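4.3 Where the policy fails: slip at the ridged rim

We were delighted with the first week of cap sorting and badly puzzled by the second. The policy trained on hand-held gripper demonstrations had learned to reach into a heap of bottle caps, pick one and carry it to a basket, and it did so with a smoothness that still makes us grin when we replay the logs. Then it started throwing caps. A lid would be lifted well clear of the pile, the jaws would close a little further, and the lid would shoot out sideways, sometimes landing well beyond the work area. This section is about that fault, which we came to call "squirting," and which taught us more about our data than any of the successes did.

The demonstrations were recorded in homes, on beds, tables and floors, so that the policy would see soft surfaces and ordinary clutter from the start. Fig. 6 gives an idea of the work. The caps are small compared with the jaws, they lie at every angle, and many are partly covered by their neighbors.

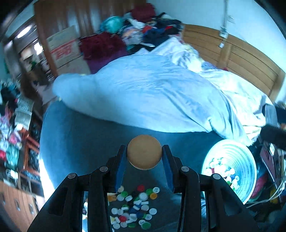

Figure 6. A tan lid held between the two jaws during cap sorting on a bed. The blue pads touch opposite sides of the lid.

Of 3052 autonomous grasps, 300 ended with the cap leaving the jaws before release. We expected the misses to be spread evenly over cap types and surfaces, and they were nothing of the kind. Smooth, tall caps hardly ever squirted. Shallow lids with a ridged lower rim did so again and again, and nearly always when the jaws had closed on the ridged part alone. We went through 100 of the failed grasps by hand, step by step, and the same story came up so often that we could call the outcome before the replay got there (a favorite lab game for a while).

The story goes like this. The two pads meet the rim at slightly different heights. The lid tips. As it tips, the measured jaw opening shrinks, and the policy reads the smaller opening as a smaller object and keeps closing. The extra force now acts on a sloping edge, and out goes the lid. Nothing in the controller is broken in the usual sense. The motors, the encoders and the width limits all behaved as designed, and it took us far too long to stop swapping parts and look at the training set instead.

What we found there was lovely, in its way. Human demonstrators tip lids too, but they feel it happening and ease off. The recorded jaw width shows a tiny reopening, often a single sample long, and our preprocessing had been smoothing it away as noise! We had carefully deleted the one piece of evidence that would have told the policy how to recover. Ffion Mostyn spotted this in January while plotting raw and filtered widths on the same axes for an unrelated reason.

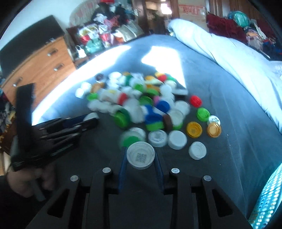 Putting the raw signal back was not quite enough. Grasps made in a thick part of the heap remained trouble, as a cap resting on another cap can be pushed up by the one underneath while the jaws are still closing. For these cases we added a short pause at first contact, during which the jaw width is held and the wrist view is checked for tilt. If the lid is tipped, the jaws open slightly and the wrist drops before closing again. Retraining with the raw widths and the pause brought the count down to 9 squirted caps in a further 300 grasps on the same kinds of lid. All nine involved the shallowest lids in the set, gripped close to the upper edge.

There is a safety side to this that we should have taken up earlier. A bottle cap is light, but it leaves the jaws quickly and in a direction that is hard to guess. One struck an operator's glasses. After that we required eye protection within arm's reach of the robot, capped the closing force during the first part of every grasp, and made the controller stop if the jaw opening fell sharply without a matching command. The stop rule triggers more often than it needs to, and we have kept it that way for now.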